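From: Éabha Dunne
To: bench-storage list
Subject: Re: [bench-storage] Sorting short offcuts by color, or by gauge?

Finbarr Lynch wrote:

> We have inherited a drawer of thin stuff in mixed colors from the
> Trillstead bench, none of it longer than 396 mm. Ailbhe wants it
> binned by color. I would sooner bin by gauge and let people pick
> the color out by eye. Has anyone run both? Also, how do you get
> the knots apart without kinking everything?

Finbarr,

We ran both. Gauge first is correct for reels. For short offcuts I would go with color, as you can't read a gauge off a tangle and you can read a color off it from the door.

Current practice here:

- Tip the lot out on a plain white surface. Dark blue and purple are hard to tell apart on anything darker.
- Shallow open bins, placed side by side. Deep ones get stirred with a finger and the knots come back.
- Lift each tangle from the middle and let the ends drop. Pulling on an end tightens it.
- Leave each color as a loose heap until the table is done. Coil afterwards, over two fingers, 8 turns at most.
- Keep a soft cloth on the table, but off to the side. Fine strands catch in the weave.

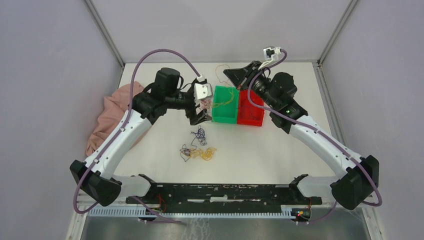
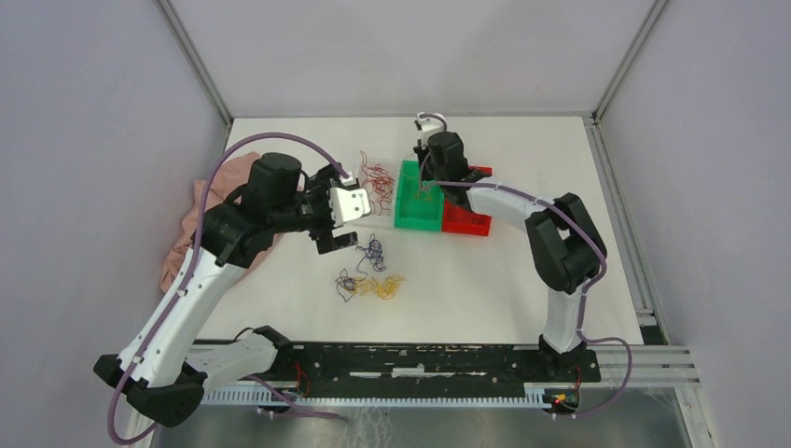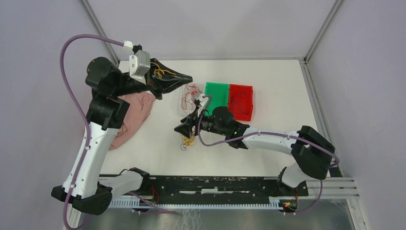
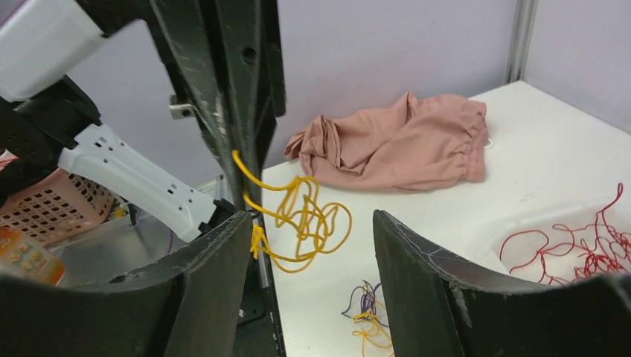

*Color sort on the white table. The green and red bins show in the first two.*

On kinks: anything that has been creased flat goes to scrap. We tried drawing creased lengths over a rod and the crease was still there under a lens. At offcut lengths it isn't worth the time.

Labels: Úna wrote up a scheme with 163 codes, one per color and gauge pair. It is thorough and we don't use it. A strip of tape with the color name on the front lip of the bin has held up since July.

One open point. Yellow and orange keep ending up together, and I have stopped separating them for lengths under a hand's width. If your bench needs them apart, sort those two first – the eye gets lazy on warm colors toward the end.

Deirdre has the spare bins if you want a set. They are the Usine ones, the lids do not fit.

Éabha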